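Where do your shoes go?

Think about the shoes in your house. There are school shoes, runners, thongs, gumboots and maybe a good pair for weddings. If everyone kicks them off at the front door, they soon make a pile, and someone trips over it.

A shoe rack is a small set of shelves for shoes. Many racks are made from thin metal tubes, with fabric stretched between them. Metal tubes are hollow, so the rack is light enough to carry but still strong. One runner for an adult might weigh some 310 grams, and a pair of leather school shoes is usually heavier.
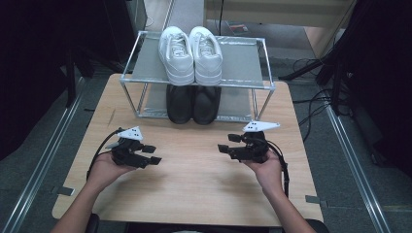
Each shelf holds shoes in pairs, left beside right. Keeping a pair together means you don't have to hunt for the other one on a school morning. Most people point all the toes the same way – it looks neat and the shoes take up less room.

Air matters too. Feet sweat, and the sweat soaks into the lining. On an open rack, air can move around the shoes and dry them out. In a closed box they stay damp and start to smell.

Try it at home

Brush off any mud outside first. Loosen the laces. Put the shoes you wear most where you can reach them easily, and leave wet gumboots by the door until they are dry.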